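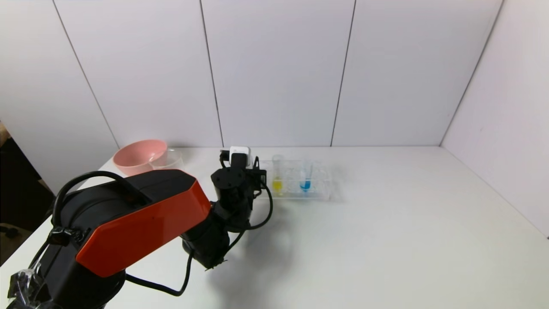 Svenja Buschmann wrote:
With respect to the original poster, I do not agree that the balance bike policy should be amended to admit children under two. The current wording was adopted after considerable discussion in June, and the association has had very few complaints about it.

Reply from Aoife Corrigan
I accept that the wording is recent. My concern is with its application. The policy refers to "an age of two years or greater," whereas the fitting guide we give to parents refers only to inseam. A tall child of twenty-two months may satisfy the fitting guide and still be turned away at the gate. Two families in our chapter have had this happen, and both had already purchased a bike on our recommendation.

Could the moderators confirm which document takes precedence?

Reply from Moderator_West
The policy takes precedence over the fitting guide in all cases. The guide is advisory and was prepared for home use. Members are reminded that neither document applies to private purchases.

Reply from h.jakubowski
I should like to support Ms. Corrigan's point. Inseam is the better measure. The Pramard 10 has a minimum saddle height of 300 mm, and the smaller Ternach goes down to 285 mm. A child whose inseam is 319 mm can place both feet flat on the ground on either one. Age tells us nothing of the kind.

I would add that the Żak model, which several chapters keep as a loaner, is listed by its maker for children up to 60 pounds. A weight limit of that sort is of no use at the lower end, where our difficulty lies.

Henryk Jakubowski

Reply from Svenja Buschmann
Mr. Jakubowski's figures are helpful, but they concern fit. The policy concerns supervision. Group sessions on the Flallton path are run with one leader for several children, and those children must be able to follow a spoken instruction to stop. In my experience that is a matter of maturity and has little to do with leg length. A child who fits the bicycle perfectly and rides into the centre of the path is still a hazard to the others.

Parents who wish to start earlier are free to do so in their own driveway.

Reply from two_wheels_one_toddler
I am a parent and not a leader, so please excuse me if this has been covered elsewhere. My daughter started on a Ternach at twenty months and was gliding by her second birthday. We were told that she could not attend the spring sessions. We were not told that it had to do with listening skills, only that she was too young. Had the reason been given I would have been less put out.

Incidentally, she did not listen at twenty months and she does not listen now.

Reply from Nghĩa Cao
The reason ought to appear in the registration form. At present the form has a single line for date of birth and no explanation. I propose the following wording for discussion:

"Group sessions are open to children aged two and over who are able to stop when asked. Children who do not yet meet this requirement are welcome at the family hour with a parent or guardian walking alongside."

The family hour begins at 9:00 a.m. and has had space all season.

Reply from Aoife Corrigan
I would be content with Mr. Cao's wording if the words "aged two and over" were removed. If the true test is whether a child can stop when asked, then the age adds nothing.

Reply from Svenja Buschmann
It adds a clear line that a leader can apply at the gate without an argument. I have had that argument with a grandfather in the rain and do not care to repeat it.

Reply from Marianna Zieliński
May I raise a related matter? The fitting guide recommends a saddle height "slightly below" the inseam measurement. Parents interpret this very differently. At our last equipment check I lowered the saddle on most of the bicycles presented, and in several cases the child could reach the ground only on tiptoe. The parents had set the height as one would for a pedal bicycle.

The guide should state that the knees are to be a little bent with both feet flat, and that the child should be measured in shoes. It should also mention handlebar height, on which it is currently silent.

Reply from h.jakubowski
Agreed on all of this. I would also ask that the guide address hand brakes. The Pramard is sold with a rear brake and the smaller Ternach without. I have been removing the brake lever for children under three, as their hands are too small to use it and they tend to grip it for steering.

Reply from Marianna Zieliński
I must disagree with removing the lever. A child who grows up with a brake within reach will begin to experiment with it – often well before three. I would leave it in place and adjust the reach screw inward. Removing a fitted brake from a bicycle that is then lent to another family also seems unwise to me.

Reply from h.jakubowski
To be clear, these were not loaner bicycles. They were presented by parents who asked me to do it, and I gave each of them the parts to take home. I take the point about the reach screw, although on the older Pramard it is seized more often than not.

Reply from gravel_and_grapes
Our chapter has neither of these models and most of our families buy second-hand. Could the revised guide please avoid naming brands? A short table of inseam against saddle height would serve everyone. I would also suggest a note on tires. Foam tires are perfectly adequate on pavement but slide on loose gravel, and all of our paths are gravel.

Reply from Moderator_West
Thank you all for a constructive exchange. Two items will go forward to the next program meeting: Mr. Cao's wording for the registration form, with Ms. Corrigan's amendment noted as an alternative, and a revision of the fitting guide to cover saddle height, handlebars, brakes and tires. Ms. Zieliński has agreed by private message to prepare a draft.

The age requirement remains in force until then. Leaders are asked to direct younger children to the family hour – politely, and with the reason given.

Reply from two_wheels_one_toddler
Thank you. Is a helmet required for the family hour as well, or only for the group sessions?

Reply from Nghĩa Cao
Helmets are required at both. There are a few spares in the extra-small size, but please bring your own if you have one.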